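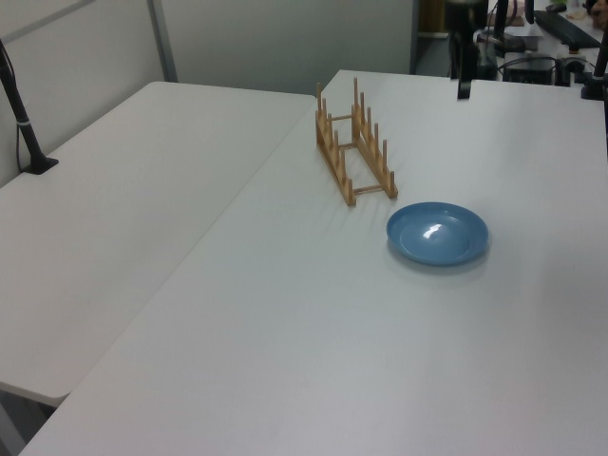

Égouttoir à assiettes en bois : mes petites habitudes pour le garder longtemps

J'ai un faible pour les égouttoirs à picots, ceux tout simples avec deux rangées de petits bâtons ronds et c'est tout. Pas de bac, pas de ressort, pas de compartiment à couverts qui se remplit d'eau grise. J'en ai usé plusieurs (dont un que j'ai franchement massacré, j'y reviens), et comme on me pose souvent la question dans les commentaires, je mets tout au même endroit.

Avant la première utilisation

Un égouttoir neuf, je ne le charge jamais en sortant du carton. Je passe une éponge à peine humide, je laisse sécher une nuit, puis je frotte les picots au papier de verre très fin, juste le bout. Les petites fibres qui se redressent au premier mouillage accrochent les torchons et c'est pénible ! Ensuite vient une couche d'huile alimentaire pour bois. J'ai pris la Lasari cette année, elle sent peu et le flacon dure une éternité. Chiffon, couche fine, on essuie le surplus au bout d'un quart d'heure, et on recommence le lendemain. Surtout pas d'huile de tournesol : elle finit par coller, et sur le bois clair ça jaunit d'une drôle de façon.

Le mien est en bois clair, justement, et chez moi les taches de thé s'y voient comme le nez au milieu de la figure. Un demi-citron avec du gros sel, on frotte, on rince vite, et c'est reparti.

Où le poser

Longtemps je l'ai collé contre le mur, au fond du plan de travail, parce que ça prenait moins de place. Mauvaise idée : l'air ne circule pas et le dessous reste mouillé. Maintenant je le mets un peu en biais, avec de l'espace tout autour. Ça a l'air désordonné, mais je peux glisser une assiette par le côté sans me cogner le coude dans le robinet.

Dessous, je mets un torchon gaufré plié en deux. J'ai essayé les tapis absorbants (le Buso gris, qu'on trouve partout), ils boivent très bien, mais il faut penser à les étendre ensuite, et moi je n'y pense pas. Le torchon part à la machine avec le reste. Sur une table blanche ou un plan stratifié clair, je passe aussi un coup de chiffon sous les pieds le soir, sinon on se retrouve avec deux belles lignes brunâtres. Elles partent à la pâte de bicarbonate, en y revenant à deux ou trois fois.

Comment ranger les assiettes

Les grandes au fond, les petites devant, toutes tournées dans le même sens. Je laisse une fente vide entre deux assiettes creuses, elles se touchent toujours par le bord et gardent une goutte coincée. Pour les assiettes en plastique, c'est encore autre chose : l'eau y reste en perles au lieu de glisser. Je les secoue deux secondes au-dessus de l'évier, je les mets debout, et au bout d'un moment je donne un coup de torchon dans le creux. Et comme elles sont légères, je les cale toujours vers le milieu de la rangée. Au bout, elles basculent dès qu'on passe avec un sac de courses !

Autre chose avec le plastique de couleur : les traces blanches. Chez nous l'eau est très calcaire, et sur du bleu on ne voit que ça. Un trempage de 11 minutes (oui, j'ai un minuteur, et oui, c'est la durée de ma chanson préférée du moment, ne me jugez pas) dans de l'eau tiède avec un verre de vinaigre blanc, puis un rinçage bien franc. Pour les voiles gras laissés par la sauce tomate, liquide vaisselle pur sur l'assiette sèche, on étale, on attend un peu et seulement après on mouille.

L'entretien courant

Une fois par semaine je vide tout, je brosse entre les picots avec une vieille brosse à dents et de l'eau savonneuse, et je fais sécher l'égouttoir debout, sur la tranche. Jamais au lave-vaisselle. Voilà donc l'histoire du massacre : un joli modèle Okafor, passé à 65 degrés un soir de flemme en mai, et le lendemain les picots tournaient dans leurs trous. J'en ai recollé 9 à la colle à bois résistante à l'eau, il a tenu encore un été et puis il a fini en porte-couvercles dans le placard. Il y est très bien d'ailleurs, les couvercles de casserole tiennent debout sans rien.

Si des petits points noirs apparaissent au pied des picots, c'est de la moisissure qui démarre. Vinaigre blanc au pinceau, une heure au sec, un ponçage léger, et on réhuile. Quand le bois est noir en profondeur, je n'insiste pas, je le sors de la cuisine.

Je réhuile quand l'eau ne perle plus sur les traverses. Chez moi ça tombe tous les 3 mois, un peu plus souvent l'hiver quand on cuisine beaucoup de soupes et que la vaisselle n'en finit pas.

La prochaine fois je vous parle des planches à découper, j'en ai une de chez Lolcombe qui s'est voilée et que je suis en train de redresser sous une pile de dictionnaires.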